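Stage crew and local hands wanted — Doltero spring run

Doltero is going back out in April and we need people. 70 local hands across the run, plus a small touring crew. Paid work, all of it. Read the whole thing before you write to us please, half the emails we get ask stuff thats answered here.

What the tour is

Four-piece, loud, two drum kits. Theaters and mid-size rooms, a couple of outdoor dates if the permits come through. Mindodis is producing, Cunha is doing sound and lights. Second band on the bill is Rostov, they carry their own backline and their own tech so you will not be touching their gear unless asked.

Last time out we sold almost 200 more tickets a night than planned and were short on hands at every load-out. Not doing that again.

Who we need

Stagehands. Load-in, load-out, pushing cases, running cable. You should be able to lift 70 pounds with a partner and be on your feet most of the day. No experience needed for general hands but say so if you have it.

Riggers. Ground and high. Current certification, bring the card on the day. No card, no climb, no arguing about it.

Drum and guitar techs, one each. Touring positions, you are on the bus. Two kits means two kits to tune, re-head and pack every night. Must be OK with in-ears and a monitor engineer who talks a lot.

Merch. Two people, touring. Cash handling, inventory at the start and end of each night, card readers that drop out in basements. Shirts are heavy in bulk, this is a lifting job too.

Carpenter / set hand. One position, touring. Drum risers, ramps, the walkway. Small repairs on the road, mostly decks and corners that got chewed up in the truck. Own hand tools.
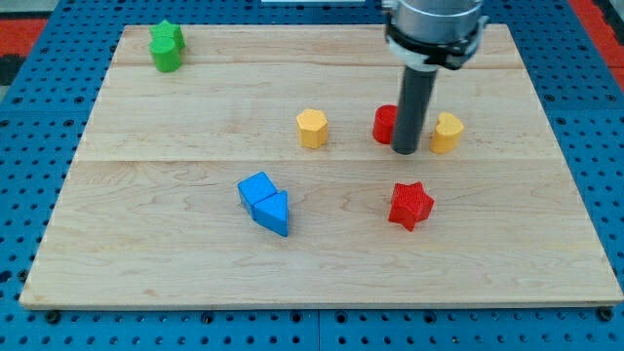
Pay and hours

Local hands — $200 flat per show day, lunch and a hot dinner included. A show day is load-in to doors, then back for load-out. Yes there is a gap in the middle, yes you can leave, be back on time.

Riggers — day rate on request, put yours in the email.

Touring positions — weekly rate, per diem, bunk on the bus, hotel on days off. Rate depends on position and what you've done before. We'll give you a number on the first call so we don't waste your time or ours.

Paid within the week by direct deposit. Parking is covered at most venues, not all of them. Check the call sheet.

What to bring

Closed-toe boots, steel toe if you've got them. Black clothes, no logos from other bands. Gloves. Ear protection, we have spare foam plugs but they are lousy. A flashlight. Photo ID, no exceptions at the stage door.

18 and over only. Some rooms are 21 and over, marked on the date list.

No phones out side stage during the show. No posting the set list. No guests on your pass.

How to apply

Email the crew desk at Mindodis. Subject line: the job and your city, nothing else. In the email:

Name and a phone number you answer
Which job, and a second choice if you have one
Cities you can work, be realistic on the driving
Shows or venues you've worked, a few lines is plenty, no attachments over a page
For touring jobs, two people we can call

Local hands get a yes or no by email. Touring jobs get a phone call and then a paid trial day at the rehearsal space. Positions are filled as good poeple turn up so sooner is better. If you worked the last run, put RETURNING at the top and skip the references.

Cunha is hiring seperately for audio and lighting — don't send those to us, they go straight to the Cunha office.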